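Confesso que tenho um fraquinho por embalagens. Guardo latas de bolachas vazias, caixas de chá, frascos de compota com rótulos bonitos, e a minha família já desistiu de me perguntar para que servem. Por isso, quando me falam de uma marca que «mudou de cara», vou logo espreitar, com a curiosidade de quem vai ver a casa nova de uma prima.

Foi assim que dei comigo, numa manhã de dezembro, parada no corredor da comida para gatos, à procura da Cuno. A minha gata come Cuno há anos. Era um saco cor de laranja, meio feioso, com um gato de ar desconfiado na frente, e eu encontrava-o de olhos fechados. Pois nesse dia passei duas vezes por ele sem o reconhecer. O laranja tinha desaparecido, o gato também, e no lugar deles havia um bege muito calmo e umas letras fininhas que, sem óculos, nem tento ler.

O saco, reparei depois, tinha passado de 400 para 200 gramas na versão pequena. Mas deixemos isso, que dá outra conversa e eu ainda fico maldisposta.

O que me custa é a uniformidade. Ponham lado a lado a ração Cuno, o café Jonness e os champôs da Ellach e digam-me, com franqueza, qual é qual. Tudo bege, tudo verde-seco, tudo com uma frase em minúsculas a tratar-me por tu. Eu gosto que me tratem por tu, atenção, mas gosto mais quando nos conhecemos primeiro.

Falei disto com a Margit Erdős, que trabalhou 16 anos em design de embalagem e tem comigo uma paciência de santa. Ela defende os colegas, e faz bem. Explicou-me que uma marca antiga tem mesmo de se arrumar de vez em quando, porque os rótulos vão acumulando selos, promoções e avisos até parecerem a porta de um frigorífico. Dou-lhe toda a razão. Só que arrumar uma sala é uma coisa, e deitar fora o sofá onde toda a gente se sentava – e onde a gata dormia – é outra bem diferente.

A Mariann Bognár, que tem uma mercearia e vê estas mudanças do lado de dentro do balcão, contou-me que os clientes mais velhos ainda lhe pedem «o da lata azul», embora a lata seja agora cinzenta. Ela sabe de cor as cores antigas de quase tudo e vai traduzindo. Achei isto muito bonito e também um bocadinho triste, porque alguém pagou, imagino que bem, para a lata deixar de ser azul. 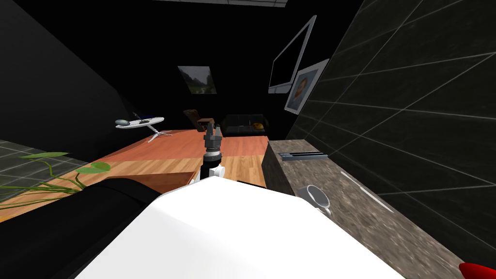
E há casos em que corre bem, não quero parecer uma velha rezingona. Os Kovács, das conservas, mexeram no rótulo com uma delicadeza que me comoveu: limparam o fundo, aumentaram a letra (obrigada!) e deixaram o peixinho torto no canto, tal como estava quando eu era miúda. Quem não souber nem dá pela mudança. Quem souber sorri.

Gostava que mais empresas tivessem essa coragem, a de mexer pouco. Percebo que seja difícil de vender numa reunião, sobretudo quando a apresentação já vai comprida e toda a gente espera uma grande revelação no fim. Mas antes de escolherem o próximo bege, peço-lhes que passem uma hora numa mercearia, ali pelas cinco da tarde, a ouvir como as pessoas pedem as coisas. Pedem pela cor, pelo boneco, pela tampa. Quase nunca pelo nome.

Quanto à Cuno, continuo a comprá-la, que a gata não lê rótulos. Recortei o gato desconfiado do último saco cor de laranja e colei-o na caixa onde guardo a ração.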